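Home | Reviews | How-To | Workshop | About

How to Set Up the Murik Hand-Held Gripper Without Losing a Morning to It

By Fotini Christodoulou
4 January 2024
18 comments | 215 shares

The Murik is a gripper you carry around by hand. You do a job with it, the kit records how you did it, and later a robot gets to learn from your bad habits. Vasilakis rents the kit by the week and sells it to people who have stopped reading invoices. I had one for a week at their Gotthorpe open session, and these are the steps I wish had come in the box. What came in the box was a card with a web address on it.

1. Charge everything the night before. The battery light is green when full and also green when nearly full. Leave it plugged in.

2. Check the jaw. Open and close it a few times with nothing in it. It should move smoothly and come back to the same spot. If it sticks, wipe the rubber with a damp cloth and let it dry.

3. Put the marker tag on before you switch on. The software looks for it during startup and sulks if it can't find it. Press the card flat in its holder. A bent corner cost me two restarts and some dignity.

4. Put the backpack on, then the headset, then pick up the gripper. Any other order ends with a cable under your arm.

5. Look around before you start recording. A busy hall is fine, but you need elbow room, and the person next to you is watching their own hands. 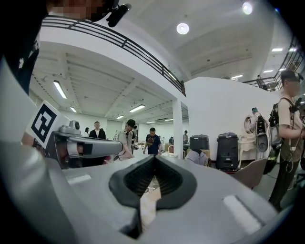 On the floor with the hand-held gripper. The square tag beside the finger is the one from step 3.

6. Run the calibration. Hold the gripper at chest height and turn it slowly left, then right. "Slowly" means slower than that. Makis Deligiannis, who handles support for Vasilakis, told me to pretend I was carrying soup, and it passed on the next try.

7. Record something dull first. Pick up a cup, put it down, stop. Play it back. If the cup is in view and the jaw readout moves when the jaw does, carry on. If the readout is flat, reseat the cable at the grip end.

8. Name your recordings as you go. The default name is a string of digits, and I now own 200 of them.

Is it worth renting? For a week, yes. The grip is comfortable for the first hour and a decent forearm workout after that. The software is plain and mostly stays out of the way. My main complaint is the manual, which Makis says will be rewritten in March. He didn't say which one.

Related
Totatbridge Cable Clips: A Short Review
Cleaning Rubber Jaws Without Ruining Them
Renting or Buying: Lab Kit on a Small Budget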